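The Blue Rake

When my aunt died, the house in Redthorpe came to me with everything in it, and everything in it was more than I could carry. I took the keys in November. The garden was under wet leaves and the pipes made a noise in the night like an old man who clears his throat before he speaks.

I had not seen the house for many years. I remembered the stairs as high, and they were not high. I remembered the kitchen as dark, and about this I was right. My aunt did not like to spend money on lamps. She liked to spend money on seeds. In the drawer under the bread board I found 32 paper packets, closed with pins, and on each packet the name of a flower in her small square letters. Some of the names I did not know in any language.

I worked in the house from the top to the bottom, as she would have done. First the attic, then the bedrooms, then the long shelf in the hall where she kept the things that waited for their turn. There was a clock without hands. There was a box of buttons which I carried down to the window, and I sat with it until the light went. I believe this is how people lose whole weeks after a funeral. They open a box, and then it is evening.

On the fourth day I came to the shed.

The door had swollen, and I had to push it with my shoulder. Inside it smelled of string and earth. Her good tools hung on nails, each one in its place, and she had drawn the shape of each tool on the wall with a pencil, so that an empty nail would accuse the person who had borrowed something. I was often this person. Behind the door, lower than the other nails, I found one small nail with one small shape, and I knew it before I bent down to it. Three teeth and a handle. It was mine.

I was six when she bought me that rake. We had gone to the shop of Mr Peixoto, at the end of the market street, to get a ball of twine. I saw it in a basket by the door and I did not ask for it, because I was a child who did not ask. My aunt paid for the twine, went out, stood for a moment on the pavement, and went in again. She never spoke of it. She put the rake in my hand as if I had dropped it and she had only picked it up for me.
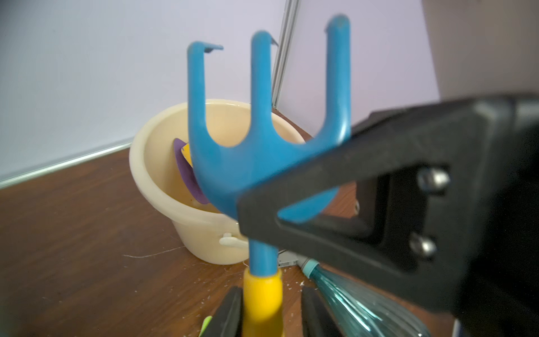
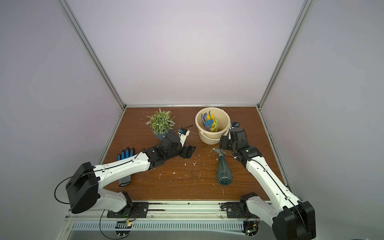

Grevanis Writing Circle – Short Fiction Pages

It was a plain thing, blue with a yellow handle, and to me it was the most serious object in the world. With it I had my own bed of earth, no wider than a door, between the beans and the wall. My aunt had a cream bucket for the weeds, and I was allowed to put my weeds in the same bucket as hers. I can still feel how proud I was of this. I pulled out many things that were not weeds, and she looked at them, and looked at me, and put them in the bucket also.

"The ground will forget it," she said.

She had one other rule, which was that a tool goes home before the person does. Even in rain, even when the soup was on the table, we walked back to the shed and hung up what we had used. I was too short for the nails, so she made a low one for me. I held the rake against the wall and she drew around it with her pencil, slowly, and I was told not to breathe. The line goes out a little on the left side. I breathed.

Now the nail was empty. I looked on the floor, and behind the sacks, and in the flower pots that stood one inside the other. I moved the ladder. I spent the whole afternoon on it, a grown person with dust on both knees, and I became almost angry with her. She had kept a clock without hands. She had kept 300 buttons, or it seemed 300 when I had them in my lap. Why should she throw away this one thing?

In the evening I knocked at the house next door to ask about the boiler. The neighbour was a woman of my own age with flour on her sleeves, and she let me stand in the kitchen while she looked for the telephone number. A little boy was under the table. He had a saucepan with dry beans in it and he was combing them, very carefully, from one side to the other. The thing in his hand was blue.

"Your aunt gave it to him in the spring," the neighbour said. "She told him it is a loan. He has to take it home every night, she said, but she never told him where home was, so he takes it to bed."

I said that this was quite correct.

The boy looked at me with suspicion. I think he saw that I knew the rake, and he put it behind his back. I had done the same once, when a cousin came to visit, the summer when we were both seven. The neighbour found the number and wrote it on the back of an envelope. I thanked her and I asked the boy what he was growing.

"Soup," he said.

I stayed in Redthorpe longer than I had planned. The man for the boiler came from Jaren and he had to come twice. The seeds I divided into two parts. One part I put into my suitcase, between the shirts, although I live on the third floor and have only a window sill. The other part I took next door with the box of buttons, which the boy accepted without a word and at once poured into the saucepan.

On the last morning I went to the shed to close it. I had the pencil from the kitchen with me. Under the small shape on the wall, where there was space, I wrote the number of the neighbour's house and the word loan. Then I pulled the door hard, with both hands, until it went into its frame.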